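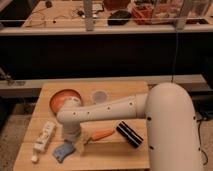 Tomness cleaning cloths, pack of 6

I love these cloths! I bought the pack in April after my sister-in-law Areti wouldn't stop talking about hers, and now I reach for the blue and the pale yellow ones every single day. They're soft, they fold down small, and they pick up carrot juice and crumbs from my wood tabletop in one pass – no lint left behind, even on the seams between the boards.

Washing is easy too. Mine have been through the machine around 2 times a week and the edges haven't frayed. The yellow does hold on to tomato stains, so I save it for dusting and let the blue handle dinner. I'd like a bigger size for drying bowls, but I'm already ordering another pack.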